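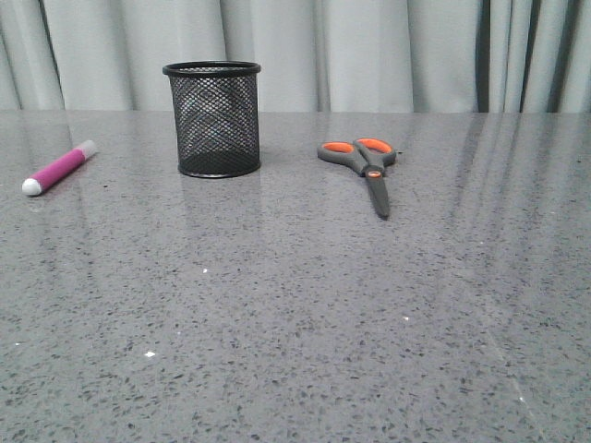
Progress report: shared work counters and desk supplies, Asow building

Prepared by Lieselotte Wendt for the Engelhardt fund, 30 Aug 2022

1. What the report covers

With this report I inform the fund about the state of our small project in the Asow building. The grant was given for two purposes: to equip the shared counters on the ground floor with a basic set of desk supplies, and to agree with the users on a way of putting these supplies back after work. The period starts in May and ends with the present month. The money part is in section 4.

2. The counters

We have kept the polished gray stone countertop. In the application I had proposed to cover it with a soft desk mat, but the users from the Brivano course told us that they prefer to cut and write directly on the hard surface, with their own cutting board where it is necessary. We have therefore taken the mat out of the plan. The speckles in the stone are dark gray and black with a little white, and I must mention one disadvantage of this: small things such as paper clips and staples are difficult to find on it. For the clips we have now ordered a lidded box.

The light gray curtain behind the counter stays also. It was a question in the first meeting whether a solid panel would be better. The panel would have cost more than the complete supplies, and the curtain can be taken down for washing. We wash it two times in the year and this is enough.

3. The supplies

Each counter receives a pen holder, markers and a pair of scissors. For the pen holder we chose the black one in metal mesh. It is a simple cylinder, and through the mesh one sees at once if something is inside. Before this we used closed ceramic cups, and in these cups we found old erasers, coins and once a key that was missed for several weeks.

The markers are the short, thick type in bright pink with a rounded white cap. The color was discussed longer than I expected. Some colleagues wished for black or blue, which looks more serious. I decided for the pink because a black marker disappears easily on the speckled stone and is then carried away under a pile of paper. The users accept it. Two persons have asked for a second color for corrections, and I would like to follow this wish in the next order.

The scissors are the item with the most losses. They go to the packing room and do not come back. From the next month we will attach a small label with the name of the counter.

The putting back is not yet satisfactory. The rule says that pens and scissors go into the holder at the end of the work. In practice the holder often remains empty and the things lie beside it on the counter. I do not think that a stricter rule will help. Eltanlow, our supplier, offers a wider holder in the same mesh, and we would like to try it on 2 of the counters before we decide.

4. Costs

The approved amount for the supplies was 894 euros. Until today we have spent 384 euros, including delivery. The remaining sum is larger than planned, mainly for the reason that the desk mats were cancelled. I ask the fund for permission to use a part of it for the wider holders and for replacement scissors. No further money is requested.

5. Next steps

The labels for the scissors will be printed and attached first. After this we order the wider holders and the markers in the second color, under the condition that the fund agrees with section 4. The trial of the holders should last 14 days. I will then speak again with the Brivano users and with the evening group, who have so far given only very short answers to my questions.

A written answer about the remaining sum would be helpful for us before the order is placed. The receipts are kept in my office and I can send copies if the fund wishes to see them.

Lieselotte Wendt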